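Aug 16, 2024

Slept badly and got up before five. The street was quiet and I had the kitchen window open, so I could hear the freight train going through Netthorpe, the long one.

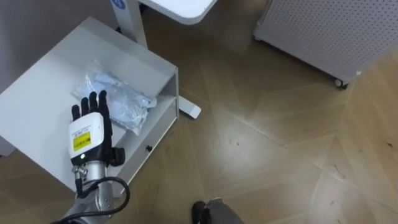 Made coffee and sat down with the parish register notes again. I have been putting off the Millach pages since last November, mostly on account of the handwriting. The clerk who took over in the second half of the book wrote small and leaned everything to the right, and his a and o are the same letter. I got through 16 entries before breakfast. Most are baptisms. Two are burials copied in among the baptisms, which makes me think he was working from loose slips and didn't sort them first.

The last page I did has the total for the parish written at the foot, 1,748 souls. It is in a different ink. I don't know if that is the clerk's own count or something added later for the district. I will ask Cuiping, who has seen more of these books than I have.

Rutilio called at nine about the water heater. He can't come until the part arrives, and the part is somewhere between the warehouse and his shop. I said fine. It still works if you run the tap for a while first. He asked how the garden was and I told him the truth, that the beans are finished and the tomatoes split after the rain. He says to pick them early and let them go red on the windowsill. My mother did that too and I never liked the taste, but I brought in a bowl of them this afternoon anyway.

Walked to the library before it got hot. The Mangundap atlas was back on the shelf, finally. Someone has had it out all summer. I wanted the sheet that shows the old mill road, to see if it goes past the house named in the Koval entries, and it does, or very close to it. Copied the part I needed by hand as the copier was out of toner. My copy is ugly but I can read it.

Wrote to Ihor when I got home. His grandfather's name is in the register twice with two different spellings, and in one place the godmother has the same surname as the mother, so she may be an aunt. I told him not to get excited yet. He has already written to a cousin about a family reunion on the strength of one baptism, and I would hate to be the reason thirty people drive across the state for the wrong Kovals.

Lunch was the rest of the soup. Lay down after and did not sleep.

Pilo has been limping again, left back leg. He doesn't complain when I press on it. I shortened the evening walk and we only went as far as the bridge, where he sat down in the road and looked at me. Carried him part of the way back. He is heavier than he looks — my shoulder is telling me so now. If it isn't better in 3 days I will call the vet. They will say he is old, and they will be right.

Wanting stopped by with plums. She stayed on the porch for an hour and told me about the trouble with her brother over the land. He wants to sell to the first person who asks, and she wants to wait. I said I could see both sides and she didn't care for that. We talked about her knee instead. The plums are small and very good.

Things for tomorrow: pay the phone bill, return Deming's ladder, find the other pair of reading glasses. Start on the next Millach page while my eyes are fresh and not after supper.

It is past ten now and still warm upstairs. Left the fan going. Pilo is asleep on my shoes.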